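Two weeks without a manager

January 2019

I was standing in the queue for tea when I heard, which is how I hear most things at Ekgate. Kadir Duman had gone. No statement yet, no thank you on the website, just a man in a bobble hat telling the woman at the urn that he'd cleared his desk after training and driven home. By half-time the whole of the covered end knew, and by the time I'd got back to the car my phone was full of it.

Now, I know we're only a small club, and I know that a manager leaving in the middle of winter isn't news to anybody more than ten miles away. But I've been going since my dad first lifted me over the turnstile, and I've never quite learned to take these things lightly. I liked Kadir. I liked his terrible coat, and I liked that he always clapped the away supporters as well as ours. He got us promoted, for heaven's sake, with a squad that was mostly lads who'd been let go by Wunitari and had a point to prove.

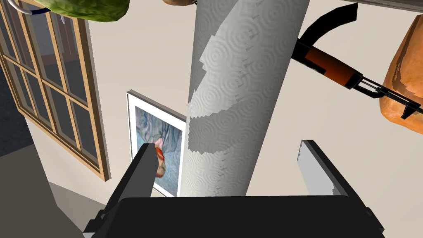

Still, I can't pretend it had been going well. We'd won 2 of our last 9, and the football had gone very cautious, all sideways and back again, with poor Orhun Şimşekoğlu left up front on his own waving his arms. I've got a lot of time for Orhun. He chases everything, he never sulks, and he scored that header against Kocabaş in July, in a friendly admittedly, which I still think about when I can't sleep. You can't ask a man to win his own flick-ons though, and for most of the autumn that was more or less the plan.

The official word came a couple of days later and said all the usual things about a difficult decision and going with our best wishes. Tuncay Sönmez is looking after the team for now. He's been coaching the under-eighteens for years and he knows every blade of grass on that pitch (and every bald patch, of which there are more each season, particularly down by the corner flag in front of the clubhouse).
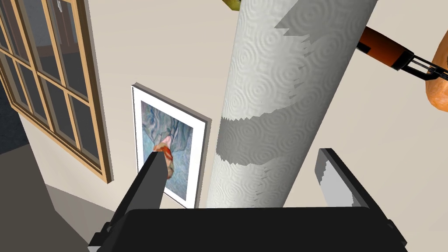 His first match was at home to Kidis, and oh, I did enjoy it! I went with Xuelian Han, my neighbour, who had never been to a game before and asked me all sorts of sensible questions I couldn't answer. Tuncay put two up front, moved the captain back into midfield where he belongs, and we drew 2–2 after being behind twice. It rained sideways from start to finish. There are grounds that hold 3,000 and feel like a library, and there's ours, which holds a good deal fewer and sounded wonderful that afternoon. Xuelian lost her voice and has already asked when the next one is.

So who gets the job for good? Uliana Didenko, who sits behind me and reads everything there is to read, thinks they'll bring in somebody from a bigger club with a fancy badge. She may well be right, she usually is. I'd give it to Tuncay until the end of the season and see where we are. 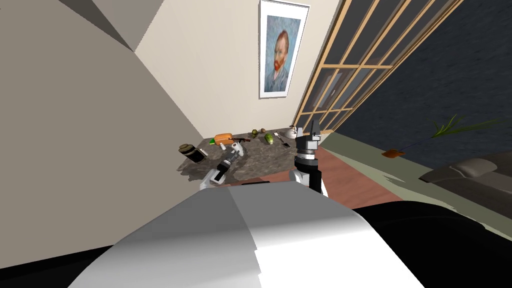
The thing that worries me more is the defence. We've let in soft goals from corners all season under one man, and we let in another under the next, so I don't think it's a question of who is standing on the touchline. We need a big, loud centre half. If anybody reading this is one, or is married to one, training is on the far pitch and you'll be made very welcome.

Next up it's Kocabaş away, which means the early coach and my good thermals. I've offered to make the sandwiches again. Egg or cheese, let me know before I go shopping please.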